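C'est quoi, un festival des lumières ?

En hiver, la nuit tombe tôt. Dans certaines villes, on en profite pour organiser une fête en plein air : le festival des lumières. On s'y promène le soir, bien couvert, pour voir des décors qui brillent dans le noir.

À Osthorpe, le festival s'installe dans le parc Cantero. Le parcours compte 19 étapes et 105 lanternes géantes. Certaines ont la forme d'un animal, d'autres celle d'une fleur ou d'un bateau.

Comment fabrique-t-on une lanterne géante ?

On commence par un dessin. Ensuite, on soude des tiges de métal pour former le squelette. On place les ampoules à l'intérieur, puis on tend du tissu par-dessus et on le colle. Le tissu laisse passer la lumière — c'est lui qui donne la couleur. Rocío Contreras dirige l'atelier Talach, où sont nées les lanternes d'Osthorpe. Son équipe commence le travail en avril. La plus grande, une baleine, contient 2 307 petites ampoules.

Pourquoi y a-t-il autant de noir ?

Une couleur claire se voit mieux sur un fond sombre. Les décorateurs le savent bien et utilisent souvent du tissu noir derrière leurs décors.
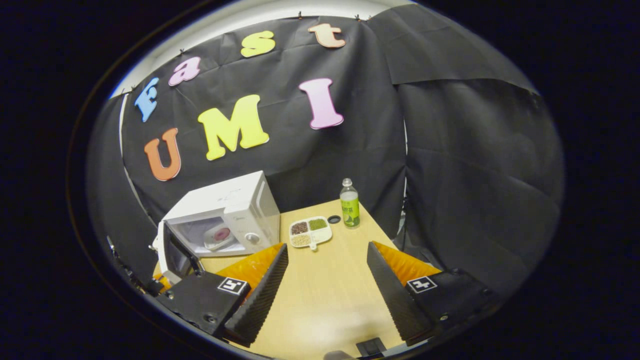 Des lettres de couleur en mousse sur un tissu noir.

Comment se passe la visite ?

On suit un chemin dans un seul sens. La boucle dure 43 minutes si on marche tranquillement. À mi-parcours, la place Mulside propose du chocolat chaud et un petit spectacle d'ombres. Les chiens sont acceptés en laisse. Les lampes de poche restent éteintes, sauf en cas de besoin.

Et après la fête ?

Les lanternes sont démontées et rangées dans un hangar. On garde les squelettes en métal et on change le tissu abîmé avant l'hiver suivant.

Petit lexique
Armature : le squelette d'une lanterne.
Étape : un endroit du parcours où l'on s'arrête pour regarder.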